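カテゴリー:教科書・実習書 > ロボット導入と設備計画

第4章 買う前に、まず並べてみる

さて、いよいよお金の話です。待ってましたという人も、ちょっと気が重いなあという人もいるでしょうね。私は完全に後者でした。はじめて設備の予算書を任されたとき、アームのカタログ価格だけを書いて上司に持っていき、三分で突き返されたんです。「で、台は? ハンドは? 誰が立ち上げるの?」と。ひとつも答えられませんでした。

そのときの見積もりが手元に残っているので、恥をしのんで数字を出しておきます。Foltarのアーム本体が332万円。これが私の書いた「総額」でした。ところが、周辺機器と安全対策をちゃんと拾っていくと266万円、立ち上げと教育の費用が216万円。合計すると814万円で、最初の紙の倍以上です! 突き返されて本当によかった(当時は三日ほど落ち込みましたけど)。

この章では、こういう抜けをどうやって減らすかを考えます。コツはいくつかありますが、私がいちばん頼りにしているのは、発注の前にシミュレーションで作業台を組んでしまうことです。凝ったものは要りません。平らな台、アーム、大きめの箱、小さなブロック。それくらいの材料でも、見積もりに書くべきことがけっこう見えてきます。

たとえば、背の高いマゼンタの箱の上に緑の小さな立方体が載っていて、手前の台の上には山吹色の立方体がある。この二つを同じハンドで扱いたいなら、高さの違う場所にどちらも届くアームが要りますよね。水色のブロックは黄色い大きな箱のすぐ後ろなので、どこから手を入れるかも考えないといけません。指はどこまで開けばいいのか、箱にぶつからずに下ろせるのか。このあたりの答えが、そのまま仕様書の一行になります。
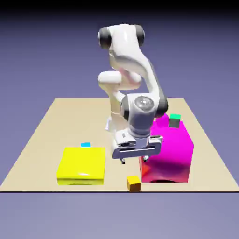 4.1 見積もりを三つの袋に分ける

私はいつも、費用を「本体」「まわり」「人」の三つの袋に入れます。本体はアームとコントローラー。まわりは架台、ハンド、センサー、柵、配線工事。人は立ち上げ、教育、それから保守の契約です。

迷いやすいのがハンドで、アームとセットだと思い込んでいる人が多いんですよ。Drellettiのように別売りのところもあれば、Skiltarみたいに標準品がひとつ付いてくるところもあります。相見積もりを取るときは、どちらの条件なのかを先に確認してください。前にSkiltarから747万円の見積もりをもらい、高いなあと思ってよく読んだら、ハンドも一年目の保守も入っていた、なんてこともありました。

では手を動かしてみましょう。自分の職場か実習室の作業をひとつ選び、紙に三つの袋を描いて、思いつく費目をどんどん入れてみてください。金額はまだ空欄でかまいません。次の4.2で、その空欄を順番に埋めていきます。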